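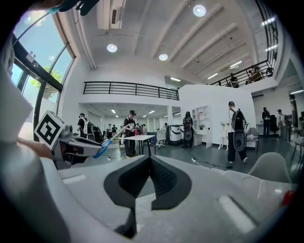

Mein Papierwinter: Buchbinden für Ungeduldige

8. Februar 2023

Seit Dezember binde ich Hefte. Ich wollte eigentlich nur ein einziges machen, als Geschenk, und dann lag auf einmal der ganze Esstisch voll mit Falzresten, Garn und Buchbinderleinen (grün! so ein tiefes Flaschengrün!), und ich habe jeden Abend weitergemacht.

Angefangen hat es mit einem kleinen Packen Büttenpapier aus dem Laden von Bavitz, der bei uns im alten Postgebäude sitzt. Dort riecht es nach Leim und Karton, und man darf alles anfassen. Ich habe bestimmt eine Stunde vor den Schubladen gestanden und bin mit viel zu viel Papier wieder rausgegangen.

Mein erstes Heft hatte 7 Lagen, und die waren schief. Macht nichts! Es lässt sich aufschlagen, es hält, und ich schreibe mit Bleistift meine Einkaufszettel und Gartenpläne hinein. Beim nächsten habe ich die Laufrichtung beachtet, und was soll ich sagen, das ist ein Unterschied wie Tag und Nacht. Wer Papier gegen die Faser faltet, bekommt so einen knittrigen, störrischen Rücken. Mit der Faser legt es sich fast von selbst um.

Am liebsten mag ich inzwischen die koptische Bindung. Der Rücken bleibt offen, man sieht die Kettstiche, und das Buch liegt beim Schreiben ganz flach da. Das Garn ziehe ich vorher zweimal über Bienenwachs, dann verknotet es sich nicht so schnell. Gestochen wird mit der Ahle in eine Schablone aus Pappe, immer von innen nach außen. 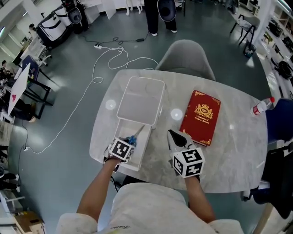
Beim Leim bin ich nach einigem Hin und Her bei Kleister mit einem Schuss Weißleim gelandet, im Verhältnis 50 zu 50. Er zieht langsam genug an, dass ich den Bezug noch schieben kann, und der Deckel wellt sich kaum. Zum Pressen nehme ich zwei Bretter und den dicken Weltatlas, über Nacht, mit Backpapier dazwischen.

Als Nächstes kommt ein richtiger Halbleinenband dran, mit Kapitalband und Lesebändchen. Das Vorsatzpapier habe ich schon: Marmorpapier von Dareritz, blau mit feinen rostroten Adern, so schön, dass ich mich noch nicht traue, hineinzuschneiden. Erst übe ich an Packpapier. Falls jemand von euch einen guten Trick für saubere Ecken kennt, immer her damit, meine werden noch ziemlich dick!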